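Re: [smallboxes] Drawer pulls, one knob or two?

On April 1, 2023, a list member wrote:
> I'm on my third little chest of drawers and I still can't decide
> about pulls. With one round knob in the middle the drawer racks
> and jams if I grab it off center. With two knobs it needs both
> hands, and I usually have a mug in one of them. I've looked through
> the Kustent catalog until my eyes crossed. What do you all use?
> Also, does anybody wax the runners or is that a waste of time?

Bars! I gave up on knobs after the sewing box (the one with the bottom drawer I had to open with a butter knife, some of you remember) and I've put bar pulls on everything since. You can grab a bar anywhere and give it a tug with whatever fingers are free. I still line it up with the middle of the drawer, but I no longer care much if my hand isn't lined up with it. On a narrow drawer I'd go with one bar and leave it at that.

The last ones I bought were from Kokkinos, a bag of 14, and two had screws that were too short for my drawer fronts. Easy enough to fix from the jar of odds and ends. Temia has nicer ones but they sell them singly and it adds up fast.

Yes to waxing. A candle stub is fine. Sand the runners with 600 first, wipe off the dust, rub the wax on and work the drawer in and out a bunch of times. I did mine last July and they've needed nothing since – and that was in a humid garage.

As for color, I used to match the pulls to the wood and I've come around to black, especially on pale wood with a busy grain. I like a two-drawer box best for this, one black bar on each front, same style top and bottom, and little wood-toned pieces at the ends of the bars so they don't look quite so stark against the honey color. If the drawers shut so all that's left is a thin dark line around each front, you really don't need any other trim. I'd skip the molding you mentioned a while back, too.
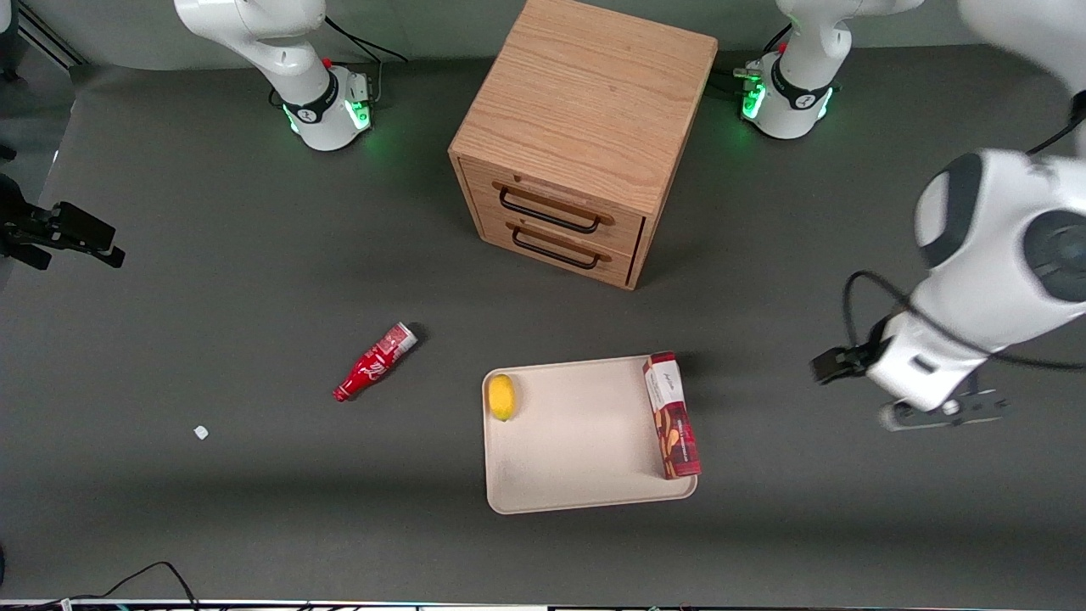
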